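Week two of the sandwich job

Thu 25 June

So the plan for this month was 2,000 recorded grabs, and I'm at 700, and I now have opinions about bread that I did not have in May.

If you missed the last post: I'm helping Berkay Karaca collect examples for the gripper model over at Bundholm. The model learns by copying. I drive the arm, the arm picks up some lunch item and puts it where it belongs, the wrist camera records all of it, and then I reset the table and go again. And again! A good hour gets me a nice pile of clean episodes. A bad hour gets me a lot of squashed bread and a folder called "maybe."

Rolls were easy. They're round, they forgive you, you can come in from pretty much any angle. Wrapped sandwiches are a whole different animal (I've been stuck on them since Monday). The plastic slides around on the bread, so you can have a great grip on the wrapper and a terrible grip on the lunch. What's been working for me is going in low, closing slowly, and stopping a touch before it feels done.
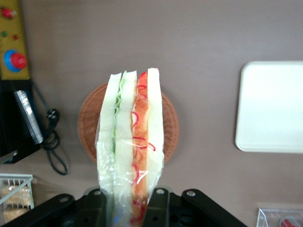
Berkay wants variety more than he wants speed, which I keep forgetting because the counter on the screen only goes up when I'm fast. We had a long talk about it over coffee. His point was that if I always set the basket down in the same spot, the model will just learn the spot. So now I move things between takes, turn them, swap what's sitting next to what. I wrote 14 layouts on index cards and I shuffle them every morning. Very low tech, and I kind of love it.

The other thing we changed is that I keep the fumbles if I recover from them. I used to delete any take where the fingers slipped and I had to go back for a second try. Berkay looked through my trash folder and pulled a bunch of those right back out, because he wants the model to see somebody fixing a mistake. My ego is fine with this, mostly.

Next up is labeling. I've been using Didico for it and the hotkeys are driving me nuts, so if any of you have a setup you like, please drop it in the comments. Then it's back to the rolls for a day, which will feel like a vacation.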